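Venue Safety Checklist: Book Launch and Reading, Lollcombe Hall

Saturday, November 22, 2025 | By the Plusellow Press events desk
2 min read | 6 shares | 2 comments

Walk-through done before doors for the Pacheco poetry launch. Items marked OPEN go to the hall office and need an answer before the December reading.

1. Main entrance and lobby -- OK
Both doors swing freely. Mat lies flat. Posted limit is 200 for the main room and the sign can be read from the door.

2. Fire exits -- OPEN
East exit clear. West exit had book cartons stacked inside the door. Moved to the stockroom during the check. Please tell the Bralten delivery driver to use the loading door next time.

3. Seating -- OK
Rows of 20, center aisle kept open. Wheelchair spaces are at the front and on the aisle, with a clear path to the signing table.

4. Stage and lectern -- OK with comment
Steps are firm and the edge tape is new. Microphone cable taped down from lectern to wall. The reading lamp cord is short and pulls tight when the lamp is turned toward the reader. Use the longer cord from the sound cabinet. 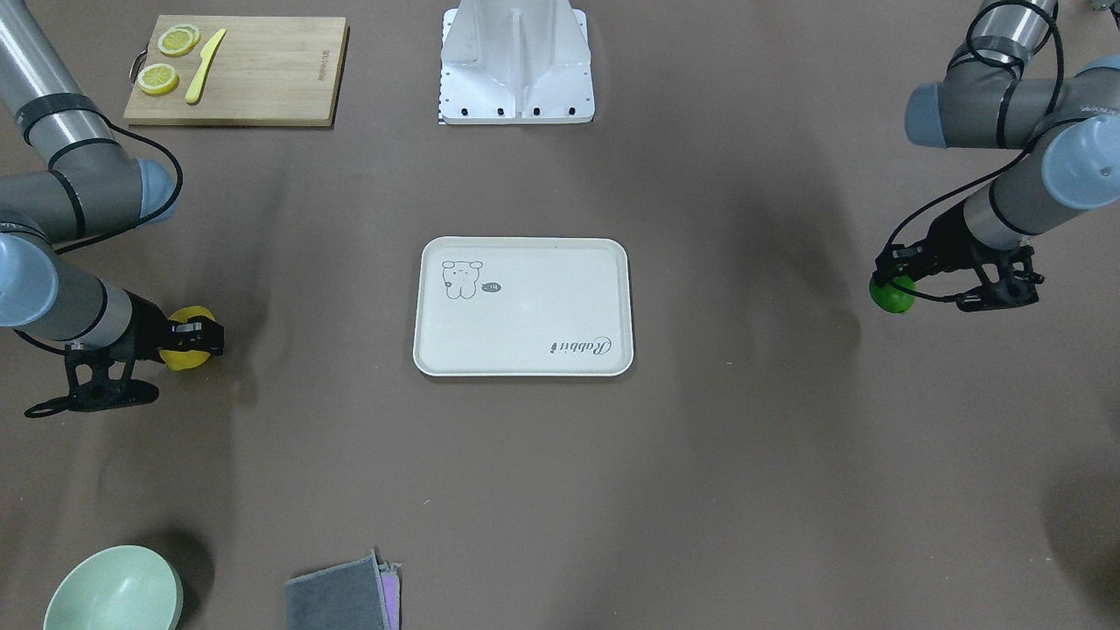

5. Signing table
OK. Legs locked. Keep stock under the table to one layer of cartons so the author can get up without stepping over anything. Line forms along the north wall, away from the exit.

6. Stockroom -- OPEN
Shelves are bolted, but the top one is overloaded with hardcovers. Stack up to 6 high there and put the rest on the floor pallet. Step stool has a loose foot. Tagged, do not use.

7. Refreshments -- OK
Coffee urn on its own outlet. Cups and napkins set well back from the books. Wet floor sign is in the kitchen closet.
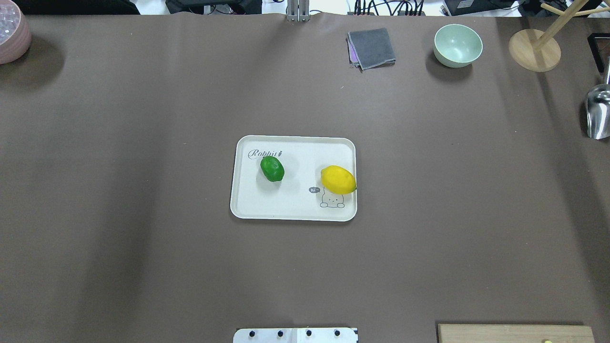
Page 2 of 2

8. First aid and lights -- OPEN
Kit is stocked except for burn gel. Emergency lights came on when tested, though the one over the west exit is dim -- replace the battery.

Recheck items 2, 6 and 8 before the next event. Keep the signed copy in the binder at the front desk.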